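The drawer of instruction manuals

We moved into this house in August, and the last thing the sellers did was leave us a drawer. It's the one under the phone nook, the nook itself being a leftover from when phones lived in walls. In it was every manual for every appliance that had ever been plugged in here, including several that are long gone. There's a booklet for a Clunska bread machine. We do not have a Clunska bread machine. I know how to descale it, though, should one turn up.

I meant to throw the lot out. Then I sat down on the floor with it at 9 in the evening, which was a mistake, and got up a good while later knowing far too much about a Verholm dehumidifier.

The Verholm booklet is 90 pages long. Two of those pages tell you how to work the dehumidifier, which has one button. The rest is warnings. Do not sit on the unit. Do not bathe the unit. Do not let the unit be operated by someone who has not read this booklet, a rule that must be broken in every home that has ever owned one, mine included, as I had been running ours in the basement for a month by then with no training at all.

Older manuals have a different attitude. The oven one (Kirora, brown cover, gravy stain) assumes you are a grown-up with a roast to get in. It has a chart of meats and a paragraph on yeast, and a recipe for something called Savory Luncheon Ring, which I have read four times and still couldn't pick out of a lineup. There's gelatin in it. There are also olives, and they go in "to taste," as if taste had been consulted at any point. On the back cover is a space for your dealer's name and the day of purchase, and somebody filled it in, in blue ink, with real care. Then they kept it for as long as they had the oven and gave it to us with the house.

I found that sort of touching, and I say that as a person who has never once mailed in a warranty card.

My own system has always been to keep manuals in the box the thing came in, keep the box in the attic, and then pay for a new thing. My spouse's system is to look it up on the internet, where a teenager will explain it over very loud music. Between us we have managed to never set the clock on the microwave in this house or in the last one. It's right twice a day if the power went out at a helpful time.

The handwriting is what got me in the end. Whoever lived here wrote in the margins. Next to "Rinse cycle" in the washer booklet it says "NO." Next to the furnace settings it says "ask first," without saying who. The sprinkler timer manual has a whole second set of instructions penciled up the side, with arrows, and they work, where the printed ones got me a wet mailbox. On the Stefanou garage door opener booklet there's only a phone number and the word "patient." I haven't called it. I like knowing it's there, like a fire extinguisher.

So I've started doing it too. I wrote "push harder than you think" in the dishwasher manual. I wrote "this part is a lie" next to the line about the self-cleaning lint trap. It's very freeing, and I recommend it to anybody who has ever lost an argument with a thermostat.

I did thin the drawer out a little. The bread machine went, and so did the booklets for a fax, a waterbed heater and a VCR that could be programmed up to 7 days ahead, by someone with a gift. Then I took the waterbed heater back out of the recycling. You don't see many of those.

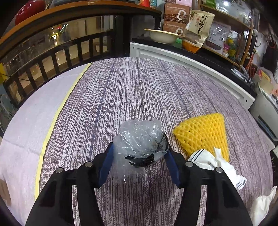

What's left fits in the drawer if you close it with your hip. It's sorted by room now, more or less, with a section at the back for things I can't match to anything we own. There's a wiring diagram in there with no name on it at all, just a box, a line and the words "to main unit." Every so often I go around the house with it, holding it up next to things. It isn't the doorbell or the bathroom fan. There's a switch in the upstairs hall that doesn't seem to do anything, and I had real hopes for that one, but the diagram shows two switches and I can only find the one.

If the second one is behind the linen closet shelves, I'm going to have to take out all the towels, so that's a job for the spring. In the meantime I've written "switch??" on the diagram, in blue ink, and put it back.

I'm also taking suggestions on the Luncheon Ring. I have the gelatin.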